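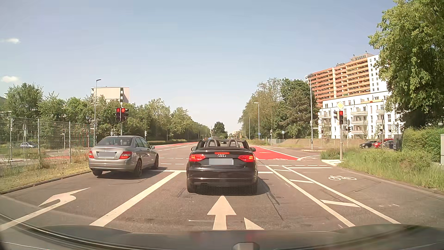

등록: 우나이 소토마요르 (Brollwood 시험운영) | 2025-03-14 | 티켓 326 | 제품: Devetti 전방 인지 키트, 평가판 | 상태: 재접수

제목: 차로별 신호 배정 오류, 대시보드 반사 오검출, 그리고 지난 답변에 대한 이의

지난번에 같은 내용으로 올린 티켓이 "환경 요인"이라는 한 줄로 닫혀서 다시 엽니다. 이번에는 닫기 전에 재현 절차부터 읽어 주시기 바랍니다. 저희는 평가판을 쓰는 입장이고, 8월에 정식 도입 여부를 결정해야 합니다. 지금 상태로는 추천서에 제 이름을 적을 생각이 없습니다.

제품 소개 페이지에는 "신호등을 인식하고 해당 차로에 배정한다"고 되어 있습니다. 인식은 인정합니다. 신호등을 찾는 것까지는 꽤 잘합니다. 문제는 배정입니다. 좌회전 차로와 직진 차로의 신호가 같이 적색인 동안에는 무엇을 어디에 배정하든 결과가 맞게 나옵니다. 회색 계열 메르세데스가 왼쪽 차로에 서 있고 검은색 아우디 컨버터블이 바로 앞에 서 있는 교차로에서 신호가 전부 적색이면, 출력도 전부 적색입니다. 영업 쪽에서 보내 주신 시연 자료가 대부분 이런 상황이었다는 점은 짚고 넘어가겠습니다. 이건 배정 기능을 시험하는 조건이 못 됩니다.

환경
- 키트: 평가판 본체, 전방 카메라 한 대, 출고 설정 그대로
- 펌웨어: 8 계열, 설치 당일 업데이트 확인함
- 지도 연동: 꺼짐 (평가 조건에 포함되지 않는다고 안내받음)
- 기록 방식: 원본 영상과 판정 로그를 같은 시계로 저장
- 날씨: 낮, 맑음, 노면 표시 잘 보임

재현 절차
1. 출고 설정으로 부팅하고 보정 화면에서 "완료"가 뜰 때까지 대기.
2. 좌회전 전용 차로가 따로 있는 교차로에 중앙 차로로 접근.
3. 같은 기둥에 화살표 신호와 일반 신호가 나란히 달려 있는지 확인.
4. 두 신호의 색이 서로 다를 때의 차로별 판정을 로그에서 추출.

기대한 결과: 좌회전 차로는 화살표 신호를, 직진 차로는 일반 신호를 따른다.

실제 결과: 화살표 신호가 적색이고 옆 신호가 녹색일 때 두 차로 모두 "녹색, 진행 가능"으로 출력. 신뢰도 항목은 두 차로가 같은 값. 같은 값이라는 점이 저는 더 의심스럽습니다. 차로별로 따로 계산한다면 소수점까지 똑같을 리가 없습니다.

답글 1. 블로니드 레니한 (Devetti 고객지원)

안녕하세요, 우나이 님. 다시 접수해 주셔서 감사하고, 이전 티켓이 충분한 설명 없이 닫힌 점 사과드립니다. 혹시 보정 과정에서 차로 폭을 직접 입력하셨는지요? 기본값을 그대로 쓰시면 폭이 넓은 도로에서 좌회전 차로와 중앙 차로가 한 묶음으로 처리되는 경우가 있습니다. 설정 메뉴의 "차로 분리"를 "엄격"으로 바꾸고 한 번 더 확인 부탁드립니다. 카메라 앞 유리 상태도 함께 점검해 주세요.

답글 2. 우나이 소토마요르

"엄격"으로 바꿔서 다시 돌렸습니다. 차로 경계선은 이전보다 잘 따라갑니다. 굵은 사선 경계도 놓치지 않았고, 화면상으로도 두 차로가 나뉘어 그려집니다. 그런데 신호 판정은 그대로입니다. 차로는 둘로 나눠 놓고 신호는 하나를 복사해서 붙이는 것처럼 보입니다. 제 추측이니 아니라면 로그로 반박해 주세요.

그리고 "차로 분리"라는 항목이 있다는 말은 설치 설명서 어디에도 없습니다. 스네하 마투르가 설명서를 처음부터 끝까지 다시 읽었는데 못 찾았고, 저도 못 찾았습니다. 앞 유리는 안팎으로 닦았습니다. 유리 얘기가 나온 김에 두 번째 문제를 붙입니다.
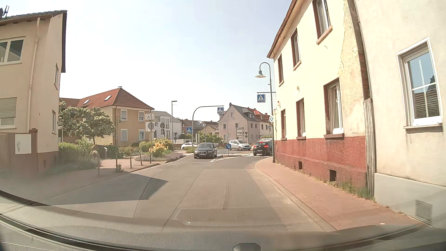
반사 억제 기능은 Devetti 상위 요금제에만 들어 있는 유료 항목이고, 저희 평가판에는 그 기능이 켜져 있다고 계약서에 적혀 있습니다. 켜져 있는데도 로그에 "전방 정지 물체, 저상"이라는 판정이 반복해서 남습니다. 판정 위치를 영상에 겹쳐 보면 길 위에 있는 물건이 아닙니다. 대시보드가 비쳐서 노면 아래쪽에 옅게 얹혀 있고, 가운데 근처에 모서리가 둥근 사각형 모양이 하나 있는데, 판정 상자가 딱 거기에 붙습니다. 맞은편에서 오는 어두운색 아우디는 제대로 차량으로 분류했고, 교통섬에 세운 둥근 파란색 표지판도 화살표 방향까지 맞게 읽었습니다. 멀리 있는 것은 읽으면서 자기 차의 반사를 물체로 잡는 제품에 왜 반사 억제 요금을 따로 받으시는지 설명이 필요합니다.

이 오검출은 로그 전체에서 19건입니다. 중복은 제외했습니다. 지원팀 쪽에서 "드물게 발생"이라는 표현을 쓰실까 봐 미리 적어 둡니다. 드문지 아닌지는 저희가 정할 테니 원인만 알려 주세요.

참고로 보행자 횡단 표지는 이 구간에서 별문제 없이 잡았습니다. 칭찬할 것은 칭찬합니다. 다만 로그에는 표지의 설치 위치가 구분되지 않고 전부 "횡단 표지"로만 남아서, 어느 것을 어느 횡단보도에 연결했는지 사후에 확인할 방법이 없습니다. 신호 배정 문제와 뿌리가 같은 게 아닌지 의심하고 있습니다. 보기는 하는데 어디에 속하는지를 모르는 것 같습니다.

답글 3. 블로니드 레니한

상세한 내용 감사합니다. 반사 관련 건은 저희 엔지니어에게 전달했습니다. 우선 임시 조치로 무광 대시보드 덮개를 권해 드립니다. 부속품 목록에 Bestora 덮개가 있으며, 평가 고객께는 할인 적용이 가능합니다. "차로 분리" 항목은 다음 설명서 개정에 반영하겠습니다.

답글 4. 우나이 소토마요르

덮개는 사지 않겠습니다. 반사를 억제한다는 소프트웨어에 돈을 내면서 반사를 막는 천까지 사라는 말로 들립니다. 시험 삼아 저희 창고에 있던 검은 천을 깔아 봤고, 그 조건의 로그도 함께 올렸습니다. 오검출이 줄기는 합니다. 그 결과를 두고 "덮개로 해결됨"이라고 적고 티켓을 닫지는 말아 주세요. 문제의 위치를 확인하려고 한 것이지 그렇게 쓰겠다는 뜻이 아닙니다.

본론으로 돌아가서, 신호 색이 갈리는 조건의 자료를 올립니다.

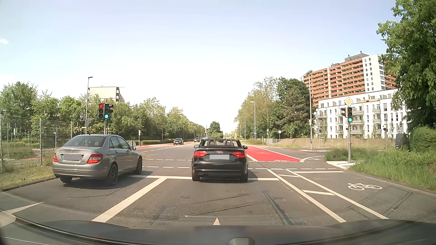 첨부 3: 왼쪽 기둥의 좌회전 화살표는 적색, 바로 옆 신호는 녹색. 오른쪽 모퉁이 신호등도 녹색.

키트가 이 조건에서 내놓은 값을 로그에서 그대로 옮깁니다.

차로 L1 (좌회전): 녹색 / 진행 가능 / 근거 신호: S2
차로 L2 (중앙): 녹색 / 진행 가능 / 근거 신호: S2
미배정 신호: S1 (적색, 화살표), S3 (녹색)

S1을 못 본 게 아닙니다. 적색이라는 것도 알고 화살표라는 것도 알고 있습니다. 그래 놓고 "미배정"으로 빼 버렸습니다. 좌회전 차로에 메르세데스가 서 있고 그 차로 위에는 화살표 노면 표시가 있는데, 화살표 신호를 쓸 차로를 찾지 못했다고 나옵니다. 오른쪽 신호등까지 미배정으로 남긴 것도 이해가 안 되지만, 그쪽은 결과에 영향이 없으니 순위를 뒤로 미루셔도 됩니다.

우고 세구라 님이 소개 세미나에서 "화살표 신호는 완전 지원"이라고 하셨고, 발표 자료에도 그렇게 적혀 있습니다. 완전 지원이 색과 모양을 읽는다는 뜻인지, 차로에 연결한다는 뜻인지 이번에는 명확히 해 주시기 바랍니다.

답글 5. 우고 세구라 (Devetti 인지 엔지니어링)

직접 답변드립니다. 올려 주신 로그를 봤고, S1이 미배정으로 빠지는 것은 재현했습니다. 화살표 신호는 지도 연동이 켜져 있을 때 차로에 연결되도록 설계되어 있습니다. 지도가 없으면 기둥과의 거리를 기준으로 대체 신호를 고르는데, 이번 경우 S2가 두 차로의 대체 신호로 같이 선택됐습니다. 신뢰도 값이 같았던 것도 그 때문입니다. 발표 때 이 조건을 함께 말씀드리지 않은 것은 제 실수입니다.

신호가 바뀐 뒤 판정이 늦게 따라오는 구간도 보이는데, 평활 처리 때문이며 최대 500밀리초까지는 사양 범위입니다. 반사 건은 아직 원인을 모릅니다. 억제 모듈이 켜져 있는 것은 로그 머리글에서 확인했습니다.

답글 6. 우나이 소토마요르

이제야 대화가 되는 것 같습니다. 추측이 대충 맞았다는 점은 기쁘지 않습니다.

첫째, 지도 연동이 없으면 화살표가 차로에 연결되지 않는다는 사실은 사양서 첫 장에 있어야 합니다. 평가판에서 지도 연동을 뺀 쪽은 저희가 아닙니다. 핵심 기능을 끈 채로 평가하라고 주시면, 저희는 꺼진 제품을 평가할 수밖에 없습니다.

둘째, 지도가 없을 때 모르면 모른다고 출력해야 합니다. "진행 가능"이라고 쓰면 안 됩니다. 저희 쪽에서는 이 출력을 Gallardo 기록 장치로 넘기고, 사람이 나중에 그 표만 봅니다. 그 사람은 미배정 목록까지 펼쳐 보지 않습니다.

셋째, 지연에 대해서는 불만을 제기한 적이 없습니다. 저희가 묻지 않은 것이 사양 범위라는 답은 받아 두겠습니다만, 이 티켓의 처리 항목에 "지연: 정상"이라고 올라가서 해결된 항목이 하나 늘어난 것처럼 보이는 것은 원치 않습니다.

답글 7. 비시타시온 테하다 (Devetti 제품관리)

내부 논의 결과를 공유드립니다. 지도 연동을 평가 기간 동안 무상으로 열어 드리겠습니다. 근거 신호가 여러 차로에 중복 배정되고 미배정 화살표 신호가 남아 있을 때는 "판정 보류"를 출력하는 옵션을 다음 시험용 빌드에 넣습니다. 기본값은 꺼짐입니다. 반사 건은 별도 티켓으로 분리하면 어떨지요.

답글 8. 우나이 소토마요르

지도 연동은 켜서 받겠습니다. 다만 지도 없는 상태의 시험도 계속합니다. 공사로 차선이 바뀐 곳에서 지도가 맞으리라는 보장이 없고, 그때 이 키트가 무엇을 출력하는지가 제가 알고 싶은 것입니다.

"판정 보류"가 왜 기본값 꺼짐인지 이유를 적어 주세요. 시연 화면에 보류 표시가 많이 뜨면 보기 안 좋아서라면 그렇게 적으셔도 됩니다. 적어도 무슨 얘기인지는 알 수 있으니까요.

반사 건 분리는 조건부로 동의합니다. 새 티켓에 이 티켓의 로그와 천을 깔았을 때의 로그가 모두 옮겨져야 하고, 분리한 뒤에도 이쪽 티켓은 열어 두어야 합니다.

현재 처리 현황
- 화살표 신호 차로 배정: 원인 확인, 미수정
- 미배정 시 "진행 가능" 출력: 시험용 빌드 대기
- 대시보드 반사 오검출: 원인 미상, 분리 예정
- 사양서 및 설명서 문구 수정: 담당자 지정 안 됨
- 표지판 위치 구분 기록: 답변 없음

다음 조치: 시험용 빌드를 받으면 같은 재현 절차로 다시 돌리고 결과를 이 티켓에 올립니다. 빌드에 변경 내역을 꼭 첨부해 주세요. 지난 빌드에는 "안정성 개선"이라고만 적혀 있었습니다.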